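Moving the blog off Flustorura, and other end of summer jobs

I have been writing on this site for nearly 12 years and in that time I have changed the look of it once. Last month Flustorura, the company that hosts it, sent a note saying the plan I pay for is going away in October. The new plan costs more and does less. So I spent most of August moving 242 posts to a new host called Steltitar, and I want to write down how it went while I still remember.

The export was the easy part. Flustorura gives you one big file with every post in it, and the file took five minutes to make. The trouble is in what the file leaves out. It had the words and the dates but none of the comments, and every picture was a link back to the old server. When the old server goes, so do the pictures.

I ended up opening each post by hand and saving what was there. It went slowly. I did 20 a night at the kitchen table and stopped when my eyes got tired.

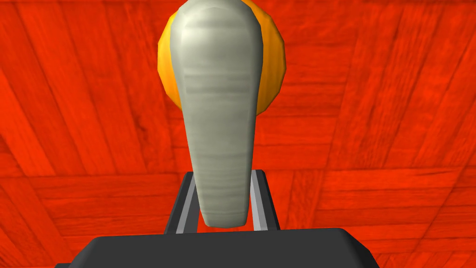

Pale gray-green, with the orange one behind it.

Reading your own old posts in order is a strange way to spend an evening. I had forgotten a whole year when I wrote mostly about bread. I had forgotten how long the fight over the Ferkcombe bus route went on, and how sure I was that the route would be cut. It is still running. I rode it last week.

I took down a few posts. Two were complaints about a neighbor who has since moved away, and they read as petty now. One was a recipe for bean soup with the wrong amount of salt in it, which a reader had pointed out in the comments. I fixed the salt and put it back up.

The rest I left alone, including the spelling.

Steltitar is fine so far. The editor is plain and it loads fast on my old laptop. I don't like the way it handles categories. Each post can only have one, and on the old site most of mine had three or four. I picked the main one for each post and let the others go. If you used to find things by clicking on "Garden," try the search box instead. 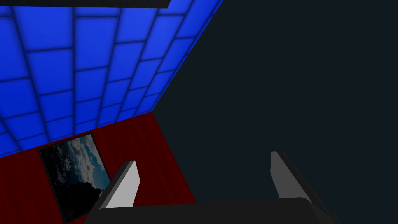
Blue tiles and dark red.

I also had to choose new colors. The old site was brown on cream and people told me it was hard to read on a phone. I tried a dark background for a day and hated it. Then I tried a green that looked good on my screen and like pond water on every other one. In the end I went with black text on white and a blue bar across the top. It took me a week to get to the thing I should have started with.

The web address stays the same. If you read by email you don't need to do anything. If you use a feed reader you may see all the old posts show up again as new - sorry about that, just mark them as read.

A few things I know are still broken:

The archive page for the first year is out of order.

Links from one old post to another mostly go nowhere. I am fixing these as I find them.

The search box does not look inside comments.

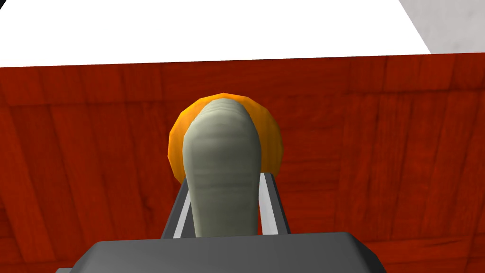 Posted by the author on 27/08/2024 in Site News

The other job this month was the back steps. I bought a can of Chin deck paint in the spring and it sat in the shed until the first dry week. The bottom step had gone soft on one side, so I replaced that board before I painted. Two coats, a day apart. The can says to stay off it overnight and I did.

The tomatoes came in late and most of them split. The beans did better. I am going to pull everything out early this year and put down leaves, and try garlic in the bed by the fence.

Next post will be about the Ferkcombe library sale, if I get there before the good stuff is gone.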